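Daylight in the Gitville Hall
Year 11 Design and Environment, group project report
Sreekumar Varghese, Bláthnaid Kinsella, Matvii Stetsiuk, Shagufta Abbasi

Background

The Gitville hall was built in 1975 and has a single curved roof running from the street end to the creek end. The school uses it for exams and for the dance program, and the town uses it for most other things. People complain that it is gloomy in the middle and too bright near the big doors. Our project looked at where the daylight goes and whether a change of paint colour would help.

We started with the shape of the roof. The hall is a barrel vault, so there are no flat ceiling panels to bounce light down and no high side windows. Almost all the daylight comes in through the glazed doors at the street end.

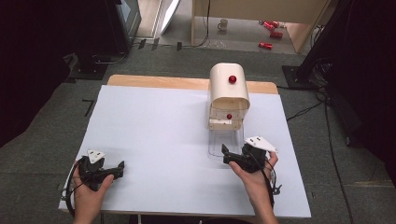

A barrel vault is the simplest kind of curved roof. It is one arch pushed along in a straight line, and it carries its load down both long sides. The cream-white tunnel at the back of the white board has the same general form, a half-cylinder with the front open, and it is easy to see why light has trouble with it. Whatever sits under the arch gets most of its light from the open side. In the hall the open side is the street doors, and the far end is 33 metres away from them.

Method

We marked a line down the centre of the floor and took light readings along it with a meter borrowed from the science department. All readings were taken at 700 mm above the floor, the height of an exam desk. The lights were off and the doors were shut. We took one set at 9 am and one at 2 pm on clear days in April, then a third set under heavy cloud.

Matvii held the meter and Shagufta wrote down the numbers. We did the first set twice after Sreekumar noticed that the person holding the meter was standing between it and the doors. The first version was thrown out.

Results

The highest reading was 1785 lux, just inside the street doors at 9 am. The readings fell quickly over the first few metres and then more slowly. From the middle of the hall to the creek end they were too low for comfortable reading in all three sets. Cloud lowered the numbers near the doors a lot but made much less difference at the back, which was dark already.

The walls are painted a mid brown up to shoulder height and a yellowed gloss cream above that. The gloss gave us trouble. At 9 am there was a bright patch on the east wall that you could not look at for long, and it moved as the sun did.
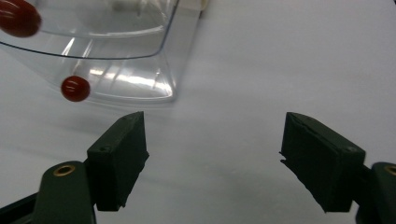
Paint finish turned out to matter as much as colour. Gloss paint sends light off mostly in one direction, and matte paint scatters it. A matte white surface such as this tabletop shows soft, uneven shading and faint diagonal streaks of shadow, with no hard bright spot to squint at. Scattered light is what the hall needs, as more of it would end up on the desks and less of it in people's eyes. Ratree Phuthong from Pronerton, the firm that looks after the building, told us matte paint is harder to clean — a fair point in a room where balls hit the walls.

We compared two options. The first was matte white from floor to roof. The second was matte white above shoulder height, with a pale washable paint below it. Bláthnaid painted the inside of two cardboard models at the same scale, and we put both on the same windowsill. The all-white model was a little brighter at the closed end. The difference between the two was small.

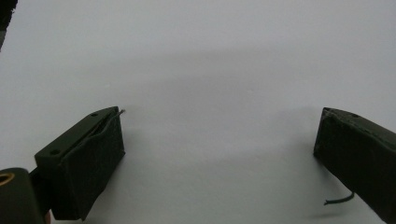

Recommendations

We recommend the second option. It keeps a washable surface where hands and bags touch the wall and gets rid of the gloss. The creek end will still need its lights on for exams, and paint will not change that.

If there is money left over, a window in the creek end wall would do more than any paint. Pronerton said the wall could probably take one but that an engineer would have to check it. We did not model this.

Limits of the project

Our readings are all from one month. The sun is higher in summer and would not reach as far through the doors. The cardboard models did not include the stage or the stacked chairs along the west wall, and both of those are dark.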